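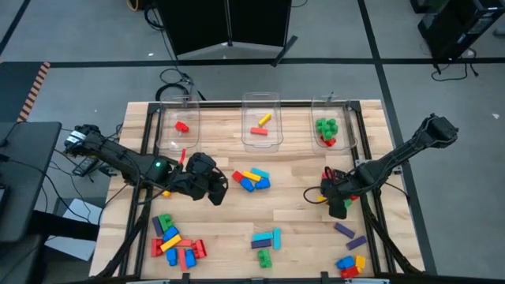
Budget request for a second two-arm cell at Trorkthorpe goes in at the end of March, and I would like the bill of materials torn apart before then. The plan is to duplicate the current cell: two arms facing each other across a wood table, black frame around the work area, three clear bins along the far edge, toy blocks as the workload. What I don't want to duplicate is the cabling. Coils on the floor behind the bins and runs from the desk side to the left arm are fine for one cell and not for two sharing an aisle.

Draft lines, in order of cost:

- Arms, 2, same model as now
- Wrist cameras, 2, plus one overhead camera and its mount
- Workstation
- Frame extrusion, brackets, diagonal braces
- Table
- Cable management, $700
- Spares, $700
- Bins and blocks, out of petty cash

Open questions:

1. Is $700 for spares enough for a year of block picking?
2. Does anyone buy the frame as a kit from Zostholm, or is cut-to-length stock still cheaper?
3. Georgiou quoted an integration service. Is it worth paying for if the first cell was built in-house?

– Ljubica Zupan

---

**Damir Kovačević**

On 2: we bought the Zostholm kit. Cuts were square and the hardware count was right. The kit only comes in their standard footprints, though, and we ended up buying a wider table to suit the frame. Price the table and frame as one line. If your table size is fixed, go with cut stock.

Put the feet and leveling hardware in the same line. They are quoted separately and are easy to miss.

On 3: skip it. You have a working cell to copy. Measure it, write down every fastener, done.

---

**Ljubica Zupan**

Table size is fixed by arm spacing, so cut stock it is. I will merge the lines.

One thing I left out is reach. Either arm has to get down inside the middle bin, and the outer bins have to be reachable by the arm on that side. Clearance over the bin walls with the wrist camera and wiring on is what sets the spacing. 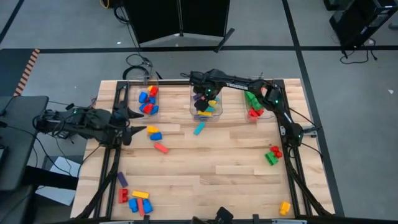 Živko Kolev disagrees with the approach. He would drop the middle bin from the requirements and buy a table one size narrower, which also takes length off every rail in the frame. In his view a bin that both arms can enter means collision checking and more hours on the workstation, and those hours never show up in the equipment budget. His full comment, moved here from the purchasing thread:

> The shared bin is the most expensive item on the list and it has no line. Two arms, two bins, one handoff zone in the center of the table. If you need a third bin, add it later. I would also question the second arm entirely for the first year. Buy one, prove the cycle, buy the other out of next year's money.

---

**Ljubica Zupan**

The second cell exists so that we can run the same task in parallel and compare. If the layout changes, the comparison is lost. One arm is the same problem in a larger size.

I accept the point about hours. I'll add a labor line for layout and collision setup and mark it as non-capital.

---

**Yaa Akolgo**

Staggering the arms has another cost. Vendors revise things between orders. If the second arm ships with a different wrist connector, you are into adapters and a second set of spares. Order both together and ask for matching revisions in writing.

On spares, $700 is thin. Our consumption over the first year, highest first:

- Finger sets
- Wrist camera cables
- Power adapters
- Fasteners that back out at the wrist

Fingers go first because of contact with the table. Chunky blocks have low edges, the operator brings the tips down close to the wood to get under them, and the tips take the load. We hold 3 sets per arm and have needed all of them.

---

**Živko Kolev**

3 sets per arm is what happens when you buy soft fingers. Urketti sells a stiffer set. Higher unit price, fewer replacements.

---

**Yaa Akolgo**

We tried the Urketti set. It lasted longer and marked the table. Depends which one you would rather replace.

Before picking a finger, look at the spacing you have to work in. A loose block in open space will forgive any geometry. Blocks sitting tight against each other, or hard up against a container, are where a wide finger fails and a tapered one earns its price.
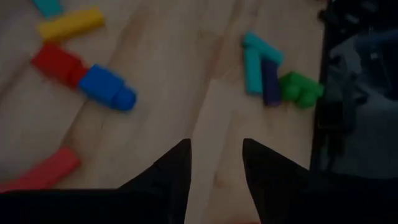
### Re: fingers, spares and the 20 percent question

**Lejla Papadopoulos**

I review these requests on the finance side, so some notes on form.

A flat $700 next to another flat $700 looks like a guess, and it will be sent back. Break the spares line into part, quantity, unit price and source. Do the same for cable management: floor covers, drag chain, ties, labels. A reviewer can approve a list. A round number invites a cut.

Contingency is allowed up to 20 percent on first-of-kind equipment. A second cell is not first-of-kind, so expect to be asked why you need it. If part of the contingency is really for spares, move it to spares.

Freight and import charges go on their own line.

---

**Damir Kovačević**

Agree on all of it except contingency. A copy built in a different room is still a new install. Power, floor, lighting and network are all different. I would ask for the full 20 and let them argue it down.

---

**Lejla Papadopoulos**

You can ask. List the room items by name if you do.

---

**Ljubica Zupan**

Tapered fingers stay. The tips close to a point, and I need that for clusters where the blocks are touching. Stiff versus soft is undecided. I will order one Urketti set for the current cell and look at the table after 2 weeks.

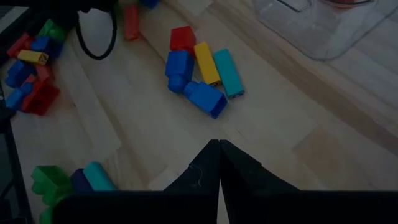 *Post last edited by Ljubica Zupan, Sunday*

Revised list after the comments:

| Line | Change |
|---|---|
| Arms, 2 | One order, matching revisions in writing |
| Cameras | No change |
| Frame and table | Merged, cut stock, feet included |
| Cable management | Itemized, drag chain added |
| Spares | 3 finger sets per arm, camera cables, power adapters, wrist fasteners |
| Labor, non-capital | New line, collision setup |
| Integration service | Removed |
| Freight | New line |
| Contingency | 20 percent, room items listed |

The middle bin stays. Živko's objection is recorded in the notes column.

---

**Živko Kolev**

Noted. I still think you will want the narrower table. Leave enough slack in the drag chain to move the arm bases inward.

---

**Yaa Akolgo**

Add a spare camera mount as well. They crack at the screw holes, and the lead time on ours was longer than on the camera.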